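Protokoll der Projektbesprechung Tilter, September
Beginn: 9:30 Uhr
Protokoll: Panganiban (zum dritten Mal in Folge, was hiermit festgehalten sei)

TOP 1: Protokoll der letzten Sitzung
Genehmigt. Kerkham möchte ergänzt haben, dass er damals schon gegen die Bezeichnung "Endergebnis" war. Ist ergänzt.

TOP 2: Stand der Demonstrationen
Für Tilter liegen 1780 Teleoperationsdurchläufe mit zwei Armen vor. Davon hat Tan 900 von Hand durchgesehen und mit Erfolg oder Misserfolg markiert. Die Kategorie "naja" wurde ihr erneut verweigert. Der Rest soll über den gelernten Erfolgsklassifikator laufen, dessen Urteil bislang deutlich milder ausfällt als das von Tan.

TOP 3: Handgelenkkamera gegen Übersichtskamera
Mark Anthony Panganiban stellt den Vergleich vor. Beide Policies wurden mit denselben Daten trainiert, einmal nur mit der Übersichtskamera, einmal mit zusätzlicher Sicht vom Handgelenk. Bei weichen Objekten hilft die Nahsicht vor allem kurz vor dem Zugreifen. Bei der Übergabe von Arm zu Arm ist der Vorteil kleiner als im Antrag versprochen. Kerkham erinnert daran, wer den Antrag geschrieben hat. Es war Kerkham. 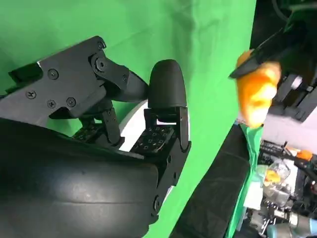
Diskussion über die Verdeckung durch den eigenen Greifer. Tan schlägt vor, den Bildbereich des Greifers beim Training zu maskieren. Panganiban hält dagegen, dass die Policy die Fingerstellung vermutlich genau dort abliest und man ihr damit die Brille abnähme. Einigung nach längerem Hin und Her: beides rechnen, je 3 Seeds, danach weiterstreiten - aber mit Zahlen.

Offen bleibt, ob das Modell den grünen Hintergrundstoff mitlernt. Kerkham ist sicher, dass nein. Ein Versuch mit anderem Stoff wurde trotzdem beschlossen.

TOP 4: Auswertung mit Kammont
Das Auswerteskript Kammont zählt eine Übergabe als gelungen, sobald der zweite Greifer schließt. Ob sich darin ein Objekt befindet, prüft es nicht. Die Erfolgsquote in der Projektpräsentation wird bis zur Korrektur durch einen Strich ersetzt.

Aufgaben
Tan: restliche Durchläufe stichprobenartig gegen den Klassifikator prüfen
Panganiban: Maskierungsversuch aufsetzen
Kerkham: Kammont reparieren, Stoff besorgen (nicht grün)

TOP 5: Verschiedenes
Die Kaffeekasse wurde vertagt.

Ende: 11:10 Uhr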